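Plurine build, part 8: the gripper

Months of evenings at the Msimang workshop and the gripper finally does more than click its jaws at me! It's the hand-held version for now - the arm comes later, once the Nuvix motors turn up.

Big, smooth and rounded, with a narrow ridge down the side. I wanted awkward shapes this round.
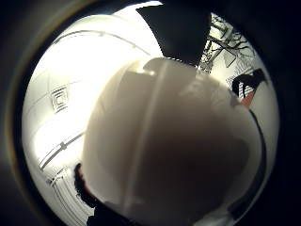 Briltent asks whether softer pads would help on curves like that. Yes please - I've 2 sets on order, and I'll post more pictures once they're glued on.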